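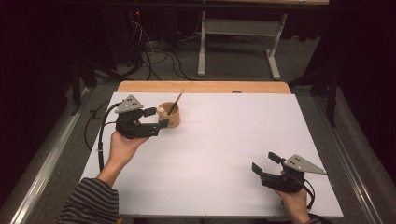 *Fig. 1. Board A, both handheld grippers in use, wooden cup at left.*

# Bench check, two-handed handheld gripper collection

Project: Niltov
Site: Brakovbridge, bench 2
Date: 26/07/2024
Checked by: Lanying Jiang
Method under check: paired demonstrations with handheld grippers, used to train the Lanz grasp policy

Marks: [x] pass, [c] pass with comment, [ ] open

## 1. Work surface

- [x] Board clean and seated on the tabletop
- [x] Only task objects on the board
- [c] Board does not shift under a firm push at any corner

 Comment: Moves slightly at the near right corner when pushed with the palm. No movement under normal gripper contact. Add one more strip of mounting tape before the next block.

- [x] Table stable with both operators' forearms resting on the edge

## 2. Grippers

- [x] Top plates tight, no play by hand
- [x] Fingers open and close through full travel
- [c] Finger pads bonded over the whole face
- [ ] Pad wear recorded against cycle count

 Comment: Left unit has logged 3623 closures on the present pads. The replacement interval in the Zevwood sheet is 1000. The sheet was written for the older, softer pads and nobody has revised it. Item stays open until we have a wear figure for the current foam. Pad friction affects the result directly: worn pads lead the operator to squeeze harder, and the recorded finger width then drifts within a session.
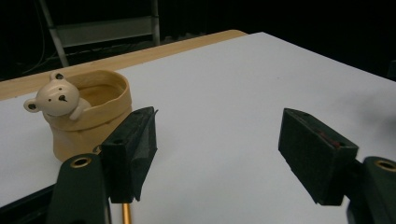
*Fig. 2. Gripper camera view, bear cup task. Ragged strip near the top corner of the left finger pad.*

 Comment: Trim the strip. It sits inside the camera view and could be learned as a feature. The reddish mark on the upper edge of the right finger should be identified and noted on the unit card. If it is tape, remove it from both the unit and the spares list.

## 3. Cables

- [c] Slack sufficient for full reach on both sides
- [x] Connectors latched
- [ ] Floor cables behind the table tied and routed

 Comment: Slack is adequate. The left cable loops down beside the board and can be caught by the operator's forearm on a long reach. Clip it at the table edge. Floor cables are a trip hazard for anyone walking behind the table and must be tied before the November block.

## 4. Operator

- [x] Sleeves clear of the fingers
- [x] Pinch points explained
- [x] Operator can release both grippers without looking down
- [x] Rest break taken between sets

## 5. Recording quality

- [x] Clocks for head and gripper cameras agree at start and end of set
- [c] Light level adequate in gripper cameras
- [x] Object start positions varied between trials

 Comment: Gripper view is dim, with a nearly black background. Pose tracking held for the set, but the dark area offers few features. Of 695 trials in the set, 5 were dropped for tracking loss. All 5 had the gripper turned toward the curtains. Repeat a short set with one added lamp and compare before changing the protocol.

## 6. Actions

| Item | Action | Status |
|---|---|---|
| 1 | Extra tape, near right corner | open |
| 2 | Trim left pad, identify mark on right finger | open |
| 2 | Set new pad interval | open |
| 3 | Clip left cable, tie floor cables | open |
| 5 | Lamp comparison | open |

Bench released for wooden cup and bear cup tasks. Trials recorded before the pad is trimmed are to be tagged in the log.

L. Jiang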